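Product Review: Dawber Two-Part Stone Floor Care System

Issued 12th November by the Jakenora Household Standards Office
Prepared by Janelle Tolentino
Reviewed by Lahcen Bensaid

Scope of the Review

The Dawber system is sold for the routine care of polished natural stone indoors. The set includes a flat mop with a folding head, 2 washable pads, a bottle of cleaning concentrate, and a measuring cap. It was assessed over a period of four weeks in the homes of members who have marble or limestone floors. Results were compared with those of the Gimon spray mop, which this office reviewed in June.

The office purchased all items at the regular retail price.

Assembly and Instructions

The handle arrives in four sections that screw together. Assembly requires no tools. Two households reported that the lowest section worked itself loose during use and had to be tightened again. The printed guide is clear on dilution but says very little about how often the pads should be washed. Members were therefore asked to wash them after each use.

Cleaning Performance

On light marble, the system removed dried footprints, tea, and cooking oil in one or two passes. Older marks near an outside door needed a second application. The concentrate left a faint haze when mixed at more than the stated strength, and this was most noticeable on darker stone. At the correct strength, no haze was recorded.

Joints between slabs were cleaned less well than the slabs themselves. The pad is flat and does not reach below the surface, so members with wide or deep joints should expect to use a brush.

Furniture clearance was judged separately. The head is low enough to pass beneath most sofas, and its narrow end can be turned to follow the base of a cabinet or console that sits directly on the floor. Small items should be picked up before mopping starts, as the head tends to push them along.

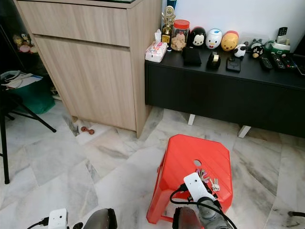 Cost of Use

The bottle holds enough concentrate for 40 washes of an average room. Replacement pads are sold in pairs and were in stock at each store we contacted. The Gimon spray mop costs less to buy but uses ready-mixed bottles, and members found that these ran out quickly in larger homes.

Safety and Storage

The cap is child resistant and performed as stated. The concentrate should not be used on wood, cork, or unsealed stone. The handle has a hanging loop, although the mop does not stand upright on its own.

Findings

The office rates the Dawber system as suitable for sealed, polished stone floors in regular use. It is not recommended for textured stone or for floors with deep joints. The maker has been informed of the loose handle section, and its reply will be added to this page when received.

Members who wish to take part in the next review, which will cover the Idero upright floor washer, may apply in writing to the office and should quote reference 246.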